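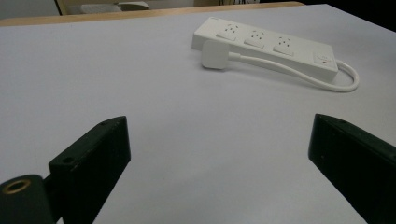
A Day at the Brustton Paper Mill Open House

The mill at Brustton opens to the public once a year, in August, and I had meant to go for a long time. This year I took the early train from Trondbridge and walked the last part along the river. The gate opened at 9 a.m. and there was already a line.

Visitors get a paper wristband, a pair of foam earplugs and a map. The map is not very good. It leaves out the second staircase, and a lot of people ended up in the shipping bay by mistake, me included.

Getting in

Entry is free, but the machine hall tour is ticketed and each group is limited to 40 people. Tickets are handed out at a desk inside the gate, first come, first served. I got one for 10:30. By the time I came back past the desk at 11:45, everything up to mid-afternoon was gone. If the machine hall is what you want to see, be there at opening.

The pulp building

This part you can walk through on your own. The mill buys baled pulp and no longer cooks its own, so there is less of the smell people associate with paper towns. The bales go up a conveyor and drop into a vat of water, where they are broken down into something that looks like thin oatmeal. There is a viewing platform with a railing. A sign gives the capacity of the vat as 1,269 cubic feet.

The guide at the platform was a retired machine tender and took every question seriously, including one from a small boy about whether a shoe would dissolve. (The sole would be caught in the screens.)

The machine hall

The machine was built by Zelenák and has been rebuilt twice, most recently to replace the dryer section. It is hot and loud in there, and you do need the earplugs. The tour starts at the wet end, where the pulp is spread on a moving wire screen, and follows the sheet through the presses and dryers to the reel. At the wet end you can see the water draining out. A few steps farther on it is already paper.

They were running envelope stock that morning. Our guide said the machine was set at 400 feet per minute, slow by modern standards — the mill survives on small orders and odd grades that the big producers don't want. We watched one reel change. It took less time than I expected, and I would gladly have watched another.

The testing lab and workshops

The lab is upstairs from the finishing room. Staff showed how they test tear strength and how well a sheet takes ink, and let visitors pull samples apart on the tensile tester. Next door were the hands-on sessions, including sheet forming with a small mold and a corner on watermarks run by the Hakimley paper history society. I made two sheets, both lumpy. They dry them for you on a heated plate and you pick them up before you leave.
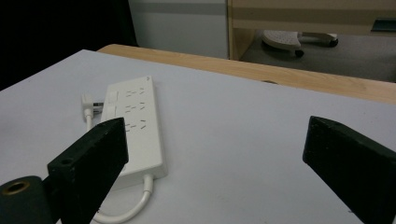 Food and practical notes

The canteen served soup, sausages and a decent plum cake. Cash only. The line was long at noon and short by 1:30.

Wear closed shoes, or they will turn you away from the machine hall. Strollers can't go past the pulp building. The elevator to the lab was working, but you have to ask for it at the finishing room door.

The mill shop sells ends of reels and boxed seconds by weight. I bought a box of cream writing paper and carried it back to the station, and the 3:20 to Trondbridge left on time.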